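Brown kraft paper as a table cover: which weight, and does it need a liner?

Posted by Marlies Gisler

I cover a long prep table with brown paper and replace it every 3 days. The current roll is 50 lb stock. It wrinkles under cutting boards and tears at the table edge. The table top is oiled beech, so I would prefer no adhesive on the surface. Is heavier paper enough, or do I need something under it?

2 replies

Florian Moser
Go to 75 lb. Lighter stock stretches when it picks up moisture and does not lie flat again. Cut the sheet 11 inches longer than the table, fold the excess under at both ends and tape paper to paper on the underside. No tape touches the oil finish.

Unroll it curl side down and leave it overnight before fixing the ends. Small dishes sit level on it after that.

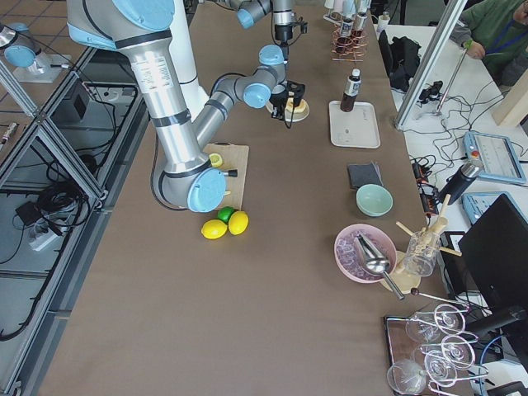
Edeltraud Danzer
Agree on the weight, with two corrections.

Fresh oil will bleed into any uncoated paper. Wait 19 days after the last coat — longer in a damp room — or put a sheet of baking parchment between wood and paper.

Tearing at the edge is usually a sharp corner on the table. Run 220 grit along it once and re-oil.

I used Qaisi coated paper for a while. It does not absorb spills, so they run to the floor. Went back to plain.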